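December, evening

Kettle on, shoes off, writing this at the kitchen table before I forget the order things went in.

They switched the second folding line on at Adeyemi this morning. I had been told to be in for six and was in for ten to. Hannelore Schwaiger was there already with the fitter from Peltel, and they had the side panels off, so we stood in the aisle in our coats until the line was ready. The first hour was slow. It kept stopping at the same place, where the towel comes off the feed belt and has to be taken up by a corner. The fitter changed a setting and it stopped less. By the tea break it was running well enough that he put the panels back on.

The figures went up on the board at the end of the shift, as they do now. The line put through 2092 hand towels. The hand table, which was me, Tadeo and the new girl, did 686, and those were the ones the line can't take: bath sheets, robes, anything with a fringe, and everything it threw back. Hannelore wrote both numbers in the same green pen, one under the other. I don't think she meant anything by it, but people stood and looked.

What has changed, as far as I can put it down plainly:

The table is one table now. It used to be four, two each side of the aisle, and you talked across. The other three are folded up against the wall by the boiler room. Of the people who worked at them, two have gone to the Trumititz depot, which is a longer bus ride for both of them, and the rest are on loading or on checking. Amerley Addo is on checking. She stands at the end of the line and looks at stacks as they come out, and pulls any with a turned edge or a mark. She says it is easier on the shoulders and harder on the feet. She has asked for a mat. Hannelore has written the request down.

The noise is different. It isn't loud, but it doesn't stop, and you notice it most when it does. We had the radio on low at the table and turned it off after dinner because you could only hear half of each song.

The pace at the table is odd. When everything went through us you could get into a rhythm, because one hand towel is like the next. Now every piece is an awkward one. A robe, then a bath sheet, then six rejects in a heap with their corners twisted. I was more tired at two o'clock than I used to be at four, and I had folded far fewer. I said this to Hannelore and she said she had noticed it too and would raise it, as the target for the table was set from the old numbers. I hope she does. Tadeo says the target will stay where it is until somebody is off sick with it.

We had the meeting at half past twelve in the canteen. No hours to be cut before spring. After that they will look again. Nobody's rate goes down if they are moved, and people on checking get the line allowance once they have done the training. I asked about those of us who stay at the table, and whether we get the allowance as well, seeing that the line's rejects come to us. That was noted. Tadeo asked what "look again" meant. It meant look again.

I have been there 27 years, counting the time before Adeyemi bought it. When I started we did the sheets by hand as well, in pairs, walking towards each other. Then the big ironer came and folded them for us, and there was the same sort of meeting, and I remember my mother telling me to learn to drive. I didn't, and I was all right. I'm not saying it is the same this time. The ironer could only do something big and flat. A towel is soft and goes wherever it wants, and we always thought that was what would keep us in work.

Janelle Ignacio, that's the new girl, is quick. She started in the autumn on the agency list and she is not sure if the meeting applied to her. Her aunt Kristine works in the office and is going to find out. I showed Janelle how to find the edge on a heavy towel without looking for it, by running the binding through your fingers, and she had it after a few goes. Seemed a strange day to be teaching it to anybody.

Towels

Been thinking about them all evening, so I may as well write it. The hard part is never the fold, it is the picking up. You have to get hold of it somewhere, and wherever you take hold, the rest hangs or bunches or stays put. Take it in the middle and it comes up in a twist with the rest still lying round it, and then you have to start again from an edge. The line did that with the rejects this morning, over and over. So did I in my first week.

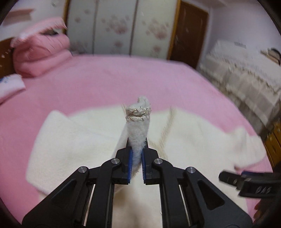
Tomorrow

In for six again. Ask Hannelore about the table target before the break, while she has the sheet with her. Take the thick socks in for Amerley in case there is no mat. Ring Kristine about the agency question if Janelle hasn't heard.

The Gemum form for the checking course has to be handed in by the end of the month. I have got it here and have filled in the name and the address. I have left the part that asks why you want to do it. Tadeo says he won't put in for it. I think I will, and then if they ask me I can always say no.

Bread to get, and stamps for the cards.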